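Section 8: Trying Out a Second Set of Fingers

Okay, so you've got the arm bolted down, the wrist camera is plugged in, and the factory fingers open and close when you tell them to. Good. Now we get to the part I like best, which is swapping in the padded fingers and finding out whether they're any better for the stuff you want to pick up.

I wrote this section after comparing the Solia hard fingers with the Feten padded ones on our own bench. I'm using the Skimus controller, so the menu names below are Skimus names. If you have the Kowalczyk controller the menus are laid out differently, but every setting I mention is in there somewhere (look under Tool, then Advanced).

What you'll need

The 2 mm hex key from the accessory bag
Both sets of fingers
A few soft things: a shirt, a dish towel, a sock
Something flat and stiff, like a thin book

CAUTION: Turn the arm power off before you put your hands anywhere near the fingers. Holding the pause button down does not count. I've pinched myself exactly once and I don't plan to do it again!

8.1 Swapping the fingers

1. Send the arm to its Service pose and open the gripper all the way.

2. Switch off arm power at the controller and wait for the amber light to go out.

3. Loosen the two screws at the base of the left finger and slide it straight out. Don't wiggle it side to side, the rail is softer than it looks.

4. Slide the padded finger in until you feel it click, then tighten the screws. Snug is fine.

5. Do the same on the right. The padded fingers are handed, so check the L and R stamped on the back (I put mine in swapped the first time and spent most of an afternoon blaming the camera).

6. Power up, go to Tool > Fingers, and pick Padded. Then run Zero Grip with nothing between the fingers.

NOTE: You have to run Zero Grip every single time you change fingers. The pads squash a little when they meet, and if the controller still has the hard finger numbers it will stop closing too early and drop everything.

8.2 Setting the squeeze

The grip force slider goes from 0 to 100, and it's a percentage, so don't go looking for newtons. With the hard fingers I run cloth at 20. With the padded ones I start at 18 and creep up if I need to. Gus Delacroix, who tested these alongside me, likes it quite a bit higher, and we've agreed to disagree. Higher is safer for heavy wet towels, I'll give him that, but it wears the pads down faster and it leaves creases in anything thin.

1. Set force to 18 and speed to Slow.

2. Lay your soft item on the table in a loose heap. Don't fold it nicely. A neat fold makes both sets of fingers look great and teaches you nothing.

3. Open the wrist camera view and line up over the thickest part of the heap.

4. Close, lift straight up, and hold for 8 seconds.

5. Watch the camera view the whole time you're holding. You want the cloth bunched between both pads, with both inner edges pressed up against it. If it's only caught on one side, open, back off and try again.

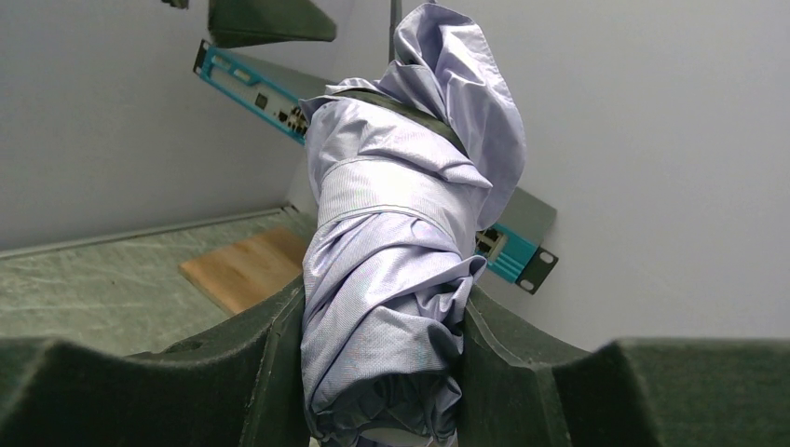
Figure 8-1. Wrist camera view with the padded fingers closed on a twisted lavender garment.

6. Write down whether it held, slipped or let go, then switch to the other item on your list and go again.

7. When you've been through everything, put the hard fingers back in (8.1 in full, including Zero Grip) and repeat with the same items.

NOTE: A big bunch of fabric can block a lot of the camera view. If you rely on the camera to find your next spot, save that spot before you pick anything up. Tool > Save Target does it in one tap.

8.3 What I found

For cloth, I'd go with the padded fingers and not think too hard about it. They hold thin fabric that slides right out of the hard ones. For the thin book it was the other way round: the hard fingers get under an edge easily and the padded ones kind of nudge it across the table.

CAUTION: Keep the pads away from oil and anything with sharp corners. Once a pad is torn, replace both sides together so they match.

If your results are way off from mine, check the finger type in the Tool menu first, then go back and run Zero Grip. Pad cleaning is covered in Section 9.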